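Last updated 7/4/20

Section 6: Setting Up Your Self-Guided Walk

Welcome back! If you've come straight from the section on making an account, you now have everything you need to put together a walk of your own, and this is the part most people tell us they enjoy. A walk in Prundero is a string of stops on a map, each with a short recording or a bit of text, and other people can follow it at their own pace, on whatever day suits them. We'll use the Cladow Park walk all the way through, so if you get lost you can open it from the Sample Walks shelf and see how ours was put together.

Before you begin

Please walk the route yourself first, on foot, with your phone in your pocket and a notebook in your hand. We know it's tempting to draw the line at the kitchen table (the map is very good these days), but the map has no idea that the north gate at Cladow is locked at dusk, or that the path past the old bandstand narrows to a strip of gravel that a stroller won't like. Jot down benches, water fountains, restrooms and steps as you go. You'll be asked for all of them later.

Creating the route

1. Open Prundero and tap New Walk. Give it a name people would search for. "Cladow Park and the Mahama Street Gates" does better than "My Favorite Stroll," lovely as that is.

2. Tap the spot where the walk starts. Choose somewhere easy to find and pleasant to stand, with room for a few people to gather without blocking the sidewalk.

3. Tap along the paths to draw your line. Prundero will snap the line to the nearest path. If it snaps to the wrong one, press and hold the point, then drag it back where it belongs.

4. Check the estimated walking time at the bottom of the map. We suggest keeping it under 60 minutes, and that includes the standing and listening. People do slow down in a park, bless them, and they stop for squirrels.

5. Tap Save Draft. Your walk stays private until you publish it.

Note: If your line crosses a street, Prundero drops in a crossing marker. Leave it there, even if the crossing is a quiet one.

Adding your stops

6. Tap Add Stop, then tap the map where you want your visitor to be standing. Put the pin on the path and not on the thing you're talking about. Our first version of the Cladow walk had the fountain pin in the middle of the fountain, and we got some very good-natured emails about it.

7. Type a title and a short introduction, or tap the microphone to record. Keep each recording to 2 minutes or less. A park has a great deal of history in it, and you'll want to tell all of it, but there's a Read More box for the parts that run long.

8. Set the trigger distance. The recording starts by itself when a visitor comes this close to the pin. The medium setting works for most open lawns. Where two stops sit close together – the Braris Arch and the rose beds, for instance – use the small setting on both, or one recording will talk over the other.

9. Add a picture to the stop if you have one. Tap the picture box, choose a file from your phone, and drag the corners until you like the crop.
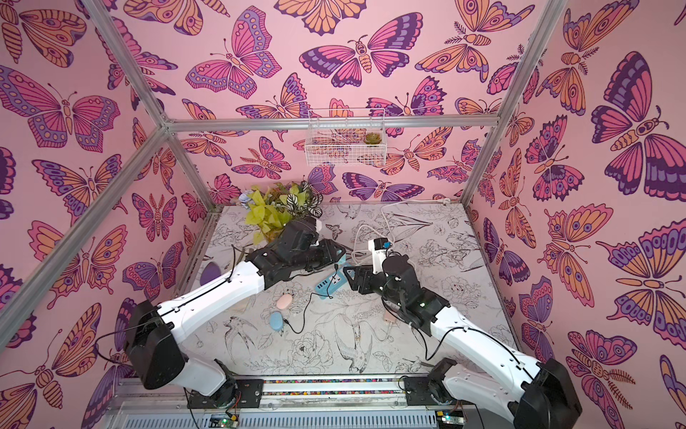

Checking and publishing

10. Tap Preview and go through every stop in order with the sound on. Read your directions aloud too. "Turn left at the big tree" made perfect sense to us until we stood there in September and had six big trees to choose from.

11. Fill in the Access page. This is where your notebook earns its keep: steps, steep paths, gates with closing times, and the nearest restroom.

12. Tap Publish. Your walk will show up in search after a short wait, and you can go on editing it whenever you like.

Caution: Don't lead visitors through a fenced work area, even if the gate is standing open. If part of the park is closed for repairs, switch on Detour and draw a way around it.

Caution: Recordings are best heard with one earbud out, so that visitors can hear bicycles coming. Prundero shows this reminder at the start of each walk, and we'd be grateful if you would repeat it in your own welcome message.

Was this helpful? 2 comments | 6 shares

Related sections
Making an Account
Recording Outdoors on a Windy Day
Sharing a Walk With Your Neighborhood Group
Drawing a Detour
Removing or Retiring a Walk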